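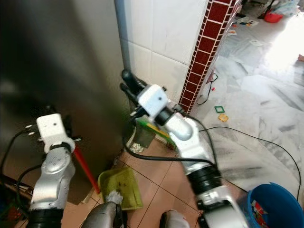
White tile next to the red brick pillar.

How do I get my brunch guests to go home before dinner?

Asked by Fiona Menzies in Home Life > Friends & Hosting

Okay so I started having people over for brunch once a month when I moved to Koltwood in the spring. It was supposed to be a little thing, eggs and coffee and maybe a walk down to Strachan Park after, because I didn't know many people here and I missed having a crowd in the house. And it worked! I have friends now! They come every single time and I love them.

The trouble is they don't leave. I say 11 in the morning. People wander in closer to noon, we eat, somebody opens a bottle of something fizzy, somebody else puts on a record, and then it's dark out and I'm boiling pasta for a bunch of people who have already eaten me out of house and home. Last month the last two left at 10:30 at night (one of them had been asleep in my armchair since the football game). I spend my whole next day doing dishes and feeling like a wrung out sponge.

I also added up what I've spent on these since I started and it came to $700. I had to go sit on the back steps for a minute. I'm not broke but that was meant to be my new couch.

Things I've tried:
Yawning. They made me coffee.
Putting on my slippers. Got compliments on the slippers.
Saying "well, I've got an early morning" - they said "oh same" and kept right on talking.

I don't want to stop doing it and I don't want to hurt anyone's feelings. My mother's way was to turn the vacuum on and I would rather not become my mother just yet. Is there a nice way to end a brunch? Do I put an end time on the invite or is that stuffy? And can I ask people to bring food when I've been cooking all of it up till now, or did I set it up wrong from the start and now I'm stuck with it?

Edited to add: there are usually four couples, plus my neighbor when she feels like it. No kids. One dog, who is no trouble and leaves when he's told.

Answer from Wilma Rankin (accepted by asker)

Put the end time on the invite. I felt funny about it too the first time I did it and not one person has ever brought it up. I write "brunch, 11 to 3" and that's the whole message. People like knowing, they can plan the rest of their day, and half of them have laundry waiting and were only staying at yours so they wouldn't look rude for going.

But the invite alone won't do it if you keep feeding them. Fiona, you're boiling pasta! You're running a restaurant at that point and I'd stay too. So here's what my Saturday crowd gets, and I've been doing this for years:

One hot dish, made the night before. Egg bake, usually, with whatever cheese is getting hard. It goes in the oven when I get up and I don't stand at the stove once they're in the door.

Coffee from the start, and one round of drinks with the food. When that's gone I bring out water and a plate of cookies and I don't open anything else, even if they brought it. I put theirs in the fridge and say "ooh, I'll save that for next time." Then I do save it, or I mean to.

At half past two I get up and start clearing. Cheerfully, no sighing. Somebody always gets up to help and once two people are on their feet the whole thing loosens and people start hunting for their shoes.

Then the walk. You've already got the walk and you let it slip away! "I'm heading down to the park at three, who's coming?" Everybody puts a coat on. Now they're outside, with their bags, and when the walk's over you say goodbye on the sidewalk by their cars and go home to a quiet house. My sister calls it herding. I lock the door behind me on the way out so nobody pops back in for the bathroom (ask if anyone needs it first, I learned that one the hard way).

About the food, no, you're not stuck. Just send something like this: "I'm making the eggs this month, can you grab fruit? Can you do bread?" Ask each couple for a particular thing. If you tell people to bring whatever they like you'll get chips and salsa four times over. They've been eating at your place since spring and I bet at least one of them has been feeling guilty about it.

As for the armchair sleeper, a hand on the shoulder and "honey, your ride's leaving."

Comment from Fiona Menzies

The WALK. I can't believe I dropped the walk. It rained in March and we skipped it and then I guess we never started again. Sending the invite tonight with the times on it, wish me luck. And I'm asking the couple with the good bakery on their corner for bread.

Answer from koltwoodkim

I'd just go out instead? We used to host and now we all meet at Arkov, over by the old depot, they do a nice hash and they want the table back so that takes care of your leaving problem. Everybody pays for their own. Get there early or put your name on the list, it fills up. You do miss the lying around on somebody's rug part, I'll give you that.

Answer from pjb_upstairs

Vacuum. Your mother was right.

Comment from Wilma Rankin

On the vacuum - my husband did this once, to his own brother, and we still hear about it at Thanksgiving. I would save it for emergencies.

Comment from Fiona Menzies

Update for anyone who finds this later. I did the times and the bread and the fruit, and I made an egg bake (too much onion, my own fault). Started clearing at 2:30 and got my neighbor to dry. Two people came on the walk, the others hugged me at the corner and went off home, and I was on my awful old couch with my feet up by 4. One bottle in the fridge for December. The only hitch is that somebody left a casserole dish here and no one will admit to owning it.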